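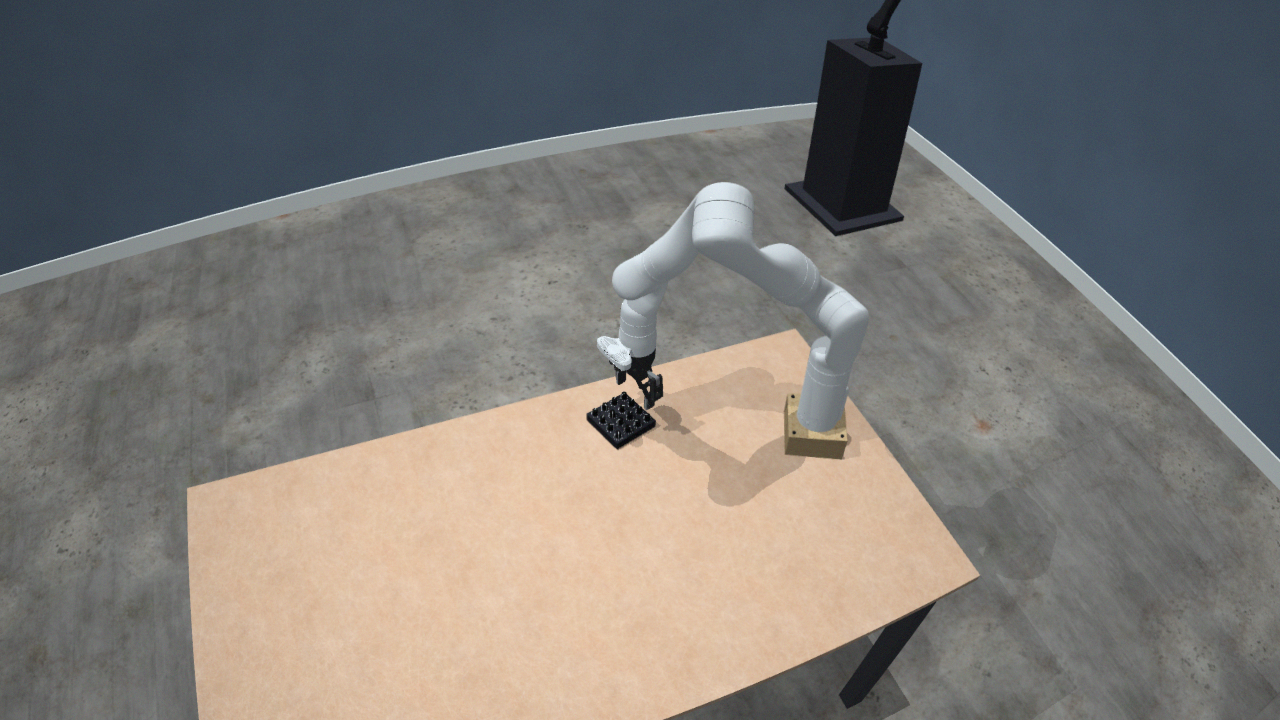 Arm and peg board, simulated layout, proposal stage.

Equipment Planning Forum > Capital Requests > Bench arm for the Nistilari workshop

l_jansen
Apr 12, 2024
Members are invited to comment on the request for one arm, a two-finger gripper and a table. The sum set aside is 3,000 for the gripper and fittings. The arm itself falls under the Ornero lease. Comments should reach me before the August budget round.

t_cocco
I do not support the request in its present form. The layout has the arm on a small block close to the edge of the tabletop, and a great deal of the surface is left unused. A smaller table would serve, and the Drustunlow quotation includes one.

Lotte Jansen
The larger table was requested by the workshop so that a second board may be added later. The Drustunlow table is 60 cm deep, and I regard that as too little.

K. Osagie
May I ask whether the pedestal behind the arm is included in the sum? I find no line for it in the request.

l_jansen
It is not included. A separate line will be added.

t_cocco
Then the total is understated, and the request should be returned. We had the same difficulty with Akpan, where the stands were invoiced at 43 per cent above the quotation.

Titilayo Okoro
I would not return it. The peg board work is well defined and the gripper is the item with the long delivery time, 65 days at the last enquiry. I propose that the gripper be approved now and the furniture be held over.

K. Osagie
Seconded, provided that spare fingers are priced in the same order.

t_cocco
I maintain my objection as to the table, but I have none to the gripper.

l_jansen
Noted. A revised request with two parts will be posted in this thread.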